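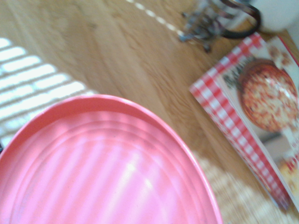

November 6, 2021

Arm 3, wrist camera and gripper. Continued from Igor's page.

Igor Halás has written "camera fault, replace" and ordered nothing, so I start again from the beginning. I don't believe in the camera fault. It has been blamed twice since March and both times the thing was put back on with the same screws and behaved for a while.

What we know: the arm misses low and to the left on the pink plastic piece, hits the cloth-check pizza cover fine, and does it mostly in the mornings. A dying camera doesn't know what time it is. The sun comes through the slats and puts bright bands across the wood and straight over the pink, which has raised rings on it already. I'd bet the edge finder is picking a band of light and calling it the rim. Blur doesn't help either, the grain goes soft as soon as the wrist moves.

Uwe Lammers says the mount is loose. Checked it. Two of the screws took a small nip, the others nothing. The bracket is the Camenzind one and has a hairline mark near the cable side which may be a scratch. Drew round it in pencil so we can see whether it grows.

Cable: reseated at both ends, clip moved one hole back so it no longer pulls at full wrist turn. That one was plainly wrong and I think it was me.

Lens wiped. Grease on it, a thumb by the look. Please stop steadying the wrist by the camera.

Gripper pads: left pad more worn than the right. Swapped both for the Tokis ones from the drawer. Not convinced they're any better than the old sort, they just cost more.

Recalibrated with the Netska board, 32 poses. Error came out lower than last time, but it always does straight after, and the number says very little about what happens at the table. Arne Fröhlich wants it logged anyway so it's in the folder as run 158.

Then 10 picks with the blinds as they were and 10 with them shut. Open: 3 misses, all low left. Shut: none. Small numbers, and I did the shut set second with the pads bedded in, so I won't call it proved. Wants doing again the other way round, by somebody who hasn't already made up their mind.

Exposure is still on auto. Wilfredo Galang says fixed exposure was tried at Broten and made it worse in the afternoon. No notes from that as far as I can find.

To do
— repeat the blinds test, shut first
— fixed exposure, one morning and one afternoon, written down this time
— look at the pencil mark
— Igor: don't order the camera yet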